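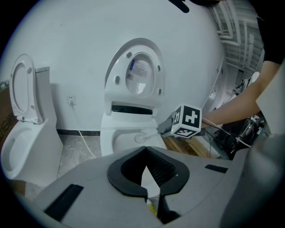

# Workshop tips: teaching by hand without losing your afternoon

I've been doing hand-guided demos at our Brallgate workshop since February, mostly bathroom jobs, and I've collected enough small tricks that it seemed silly to keep them on sticky notes. They work for the hand-held gripper and mostly for remote control too. Help yourself!

## Before you pick up the gripper

**Do the job bare-handed first.** Twice if it's a toilet lid. You'll find out where your elbow wants to go, and that's usually where the wall is.

**Settle your starting state and write it down.** Lid up or lid down, seat up or seat down, brush in which spot. I put mine on an index card taped near the door. I once recorded 39 demos of closing a lid and then found I'd begun 11 of them with the seat in the wrong position. I kept those in a separate folder and pretended to be calm about it.

**Use more than one toilet.** A plain one and one of the smart ones with a control strip make a nice pair. The lids swing differently, and if you only ever teach on one, the robot learns that one toilet very, very well.

**Tidy your cables to the side you don't walk on.** Velcro straps, the wide kind. I like to run them along the baseboard where I can, and I do a quick shuffle through the route with my feet before recording.

## While you're recording

**Slow down at the touch.** Move at a normal pace through open air, then ease off for the last few inches before contact. Most of my early demos were too fast right there, and the playback on the Caklow arm bumped everything it met.

**Keep the marker cube facing the camera.** If you're using one of those cubes with the black square patterns, get used to checking it out of the corner of your eye. Sleeves are the big offender. I push mine up past the elbow now - it looks like I'm about to wash dishes, but the tracking drops out a lot less.

**Don't fix a fumble halfway.** If the brush handle slips, decide quickly. Either carry on and recover the way you'd want the robot to, or stop and start over. The half-second of dithering is what ruins a take.

**Grab white things by their edges.** White lid, white wall, white seat... it all blurs together on the video. A strip of painter's tape on the floor gives you something to line up your feet with, and it peels off tile without a fight.

**Breaks!** After 3 sets my wrist starts to droop, and a droopy wrist gets copied faithfully.

## Afterward

Wipe the rubber jaws with a damp cloth and let them air-dry. Dust makes them slippery, and I spent a whole evening blaming the Nic Aodha software for what was just grime.

Name your files right away. Mine go task, toilet, starting state, number. We're up to 3530 clips in the Jumach folder and I can still find the brush ones.

And watch a handful back at double speed before you put anything away. If you need to redo a few, it's a lot nicer with the cables still out.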